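Sanura identity and signage project
Progress report to the Prilbridge Enterprise Fund
April 2019
Prepared by Nives Orlandini, design lead

1. Status

The project is in the second of three stages. The name has been approved, the wordmark is final, and the color and type specifications are in their second draft. Signage drawings have gone out for pricing. Packaging is behind schedule (see section 5). Spending to date stands at 83 percent of the stage budget.

2. Name

The long list held 119 candidates. Names were removed if they were already in use by a food or drink business in the region, if they could not be spelled after being heard once over the phone, or if they ran past three syllables. The remaining 13 were put in front of the client in February, set in plain black capitals with no styling, so that the discussion stayed on the words.

Sanura was chosen. It has three syllables, open vowels, and no letter that changes sound much between English, Italian and Spanish, which matters for a tea room on the Plindmont waterfront with a large summer trade. The runner-up was dropped after the registry search returned a similar mark in a related class. The application for Sanura has been filed in two classes and no objection has been received so far.

3. Wordmark

The wordmark is drawn from a low-contrast sans serif with modified terminals on the S and both As. The crossbar of the A was lowered in the third round because it closed up at small sizes on the receipt printer. The letter spacing is fixed and must not be adjusted by suppliers. Two versions exist:

Horizontal, for the fascia, website header and menus.
Stacked, for cups, loyalty cards and social media icons. Minimum width 6 mm in print.

The earlier leaf symbol has been withdrawn. It did not reproduce in one color and was close to marks already used by other tea sellers. Any files containing it should be deleted.

4. Color and type

The primary color is a dark green with a warm off-white as its ground. A muted orange is held back for prices and seasonal notices. The green shifted toward gray on uncoated stock in the first proof, so a separate ink mix has been specified for menus and bags. The coated version is unchanged.

Body type is a single family in two weights. A third weight was requested for the website and declined on license cost. Ettore Ruggiero has checked the menu template at reading distance under the low evening lighting, and the dish descriptions have gone up by one point as a result. Allergen text was already at the larger size.

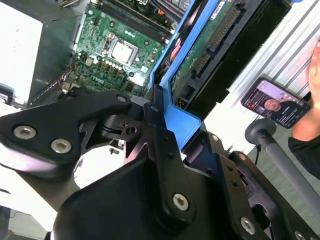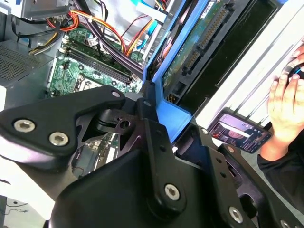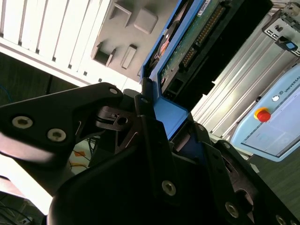
5. Packaging and print

Cup artwork is complete. Bag artwork is on hold until the handle position is confirmed by the printer, as the current template places the fold through the last A of the stacked mark. Two quotes are in for the tea tins and a third is expected from Chowdhury, who also supplied the first paper samples. The lower of the two quotes assumes a label instead of direct print. We do not recommend it, as the label seam would sit on the front face once the lid is aligned.

The delay on bags is about three weeks. It does not affect the opening, for which plain bags with a stamped mark will be used.

6. Signage

Drawings for the fascia, the projecting sign and the window lettering are with three fabricators. The fascia is specified as flat-cut letters on stand-offs, lit from above by the existing fittings. Internal lighting was considered and rejected - the building falls within the Plindmont conservation area, and an illuminated sign would need separate consent. The projecting sign uses the stacked mark on both faces.

7. Budget

Naming and registration: closed, under budget.
Wordmark and guidelines: on budget, final invoice not yet issued.
Packaging: one extra round of proofs, covered by the contingency line.
Signage: fabrication not yet committed.

No additional funds are requested. We ask the fund to approve moving the unspent registration money to the signage line.

8. Next steps

Confirm handle position and release bag artwork.
Select fabricator and submit fascia drawings to the planning office.
Issue the guidelines document, version 1.0, with all master files.
Photograph the finished menus and cups for the website.

Comments on the second draft of the color specification should go to Nives Orlandini before the signage order is placed.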